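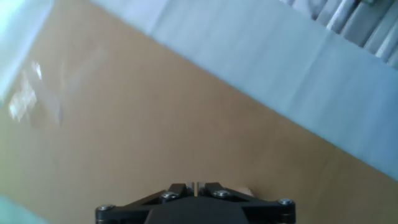
The gripper over the cardboard, as the wrist camera gets it.

Let the slow hands teach

2025-10-07

Most of the argument about teaching robots by demonstration is about quantity. How many hours, how many people, how many arms running at once. I think the more useful argument is about who does the showing and how they are told to do it, and I think a lot of places have got it wrong, including, for a while, the one I work at.

I have spent the better part of two years on the operators' side of this work. In May our group at Fivcombe finished a set of 1,733 demonstrations on a cardboard handling task. It was a plain task. The arm is driven by a person at the other end of a controller, the person sees what the wrist camera sees and what a fixed camera sees, and everything they do is recorded so that a model can later be trained to do the same. Of those 1,733, we kept 914. The rest were thrown out, most of them for being too hurried to be any use.

That is a poor return on people's time, and it was our own doing. We had set a target per shift and put it up on the wall. People are sensible and they worked to the target. They cut corners on the approach, shut the fingers early and dragged the sheet when they should have lifted it. An experienced operator can get away with all of that, because an experienced operator can put it right in the next half second. The model copies the early close and does not always copy the correction.

The view from the wrist is part of the trouble. From there a sheet of cardboard is mostly just brown. Tape shines, an edge runs off at a slant, and it is hard to judge how far the fingertips are from the surface. Someone holding the arm and moving it by hand feels the contact through their own wrist. Someone working by remote control feels nothing on our kit and has to get it all by eye. The honest response to that is to slow down, and a target on the wall tells you to do the opposite.

I am not saying hand guiding is always better. People who have only used one method tend to defend it as though it were their football team. Guiding by hand gives you gentle contact and good small movements, but your arms end up in the pictures, you tire quickly, and moving two arms at once that way is awkward for one person. Remote control keeps you out of the way and lets you use both arms. For anything with a flat sheet and a loose object on top of it, I would choose remote control and pay for it in time.
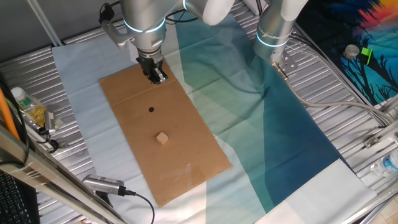

Cardboard and wooden cube on the work table, with both arms in view.

A cube on a flat sheet looks like nothing much. Push the sheet too fast and the cube slides. Lift one end too high and it slides the other way. There is a right speed, and the person finds it in the first few tries without being able to tell you what it is. This is exactly the sort of knowledge that demonstration is meant to catch, and you only catch it if you let them work at that speed.

After May we took the target down. We asked for 207 demonstrations from the same people on the same task, with no clock, and with one rule: if you would not want it copied, say so and start again. I will not pretend this was a proper trial. The operators had more practice by then, and we had sorted out a loose cable that had been bothering everyone. But the model trained on the smaller set was steadier on the approach, and when it failed it failed in ways we could understand.

The usual objection is cost. Grukadum, who supplied our controllers, price their support by the recorded hour, and a slow hour costs the same as a fast one. Our finance people noticed this straight away. My answer is that we had already paid for 819 demonstrations we could not use. Nobody had put that on a spreadsheet.

There is also the matter of the operators themselves. At the Brurkwood meeting in the spring they were referred to all afternoon as "data sources". I did not like it. They are teaching, and it takes judgement. The best of ours was not the quickest. She stopped often, moved the fingers back a little, had another look and then went in. On the old wall chart she came last – and her recordings were the ones we kept most of.

I would like to see operators paid by the shift and given a say in which recordings are kept. They should see the trained model run, too. Ours had gone months without being shown it once, and when we did show them, they picked out their own habits within minutes and asked to redo parts of the set.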